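Clurkden Akte – Fristen- und Aktenverwaltung für Kanzleien im Verkehrsunfallrecht

Artikelnummer 2635-A
Stand: 6. Dezember 2021

Clurkden Akte verwaltet Schadensfälle von der ersten Meldung bis zum Abschluss des Verfahrens. Das Programm richtet sich an Kanzleien, die Ansprüche nach Verkehrsunfällen vor Gericht oder gegenüber dem Haftpflichtversicherer verfolgen. Es läuft auf einem eigenen Server der Kanzlei oder im Rechenzentrum von Oller.

Zu jedem Fall werden Beteiligte, Kennzeichen, Versicherungsnummern und Schadenspositionen in einer Maske erfasst. Verjährungs- und Rechtsmittelfristen trägt das Programm nach Eingabe des Zustelldatums ein – mit Vorfrist und Wiedervorlage. Eine Frist kann nur von einer Person mit Freigaberecht gelöscht werden, die Löschung bleibt im Protokoll stehen.

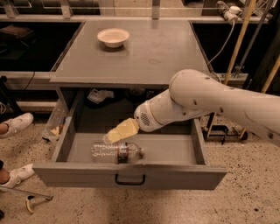 Das Modul Asservate erfasst Gegenstände, die als Beweismittel zur Akte gehören und nicht eingescannt werden können. Jedes Stück erhält eine Nummer, einen Lagerort und eine kurze Beschreibung. Die Beschreibung sollte so genau sein, dass sich das Stück ohne Rückfrage wiederfinden lässt, etwa »Wasserflasche, Kunststoff, durchsichtig, weißer Schraubverschluss, liegend in grauer Schublade«. Entnahme und Rückgabe werden mit Namenskürzel und Uhrzeit gebucht. Etiketten druckt das Programm auf handelsüblichen Bögen.

Schriftsätze entstehen aus Vorlagen. Mitgeliefert werden 200 Textbausteine zu Haftungsquote, Nutzungsausfall, Schmerzensgeld und Haushaltsführungsschaden. Senyo Amegashie hat die Bausteine zum Personenschaden im März überarbeitet. Eigene Vorlagen lassen sich ergänzen und für einzelne Sachbearbeiter sperren.

Lieferumfang
Programm mit Lizenz für fünf Arbeitsplätze
Modul Asservate
Vorlagensammlung Personenschaden und Sachschaden
Handbuch als PDF

Technische Angaben
Arbeitsspeicher am Server: mindestens 16 GB
Maximale Dateigröße je Anlage: 400 MB
Schnittstellen: Quaye Buchhaltung, Anatside Diktat

Preis: 767 Euro netto im Jahr, jeder weitere Arbeitsplatz nach Angebot. Die Datenübernahme aus einem Altsystem wird gesondert berechnet. Vorher wird ein Probelauf mit einer Kopie des Bestands gemacht.

Ansprechpartnerin für Angebote und Schulungen: Cadi Gittins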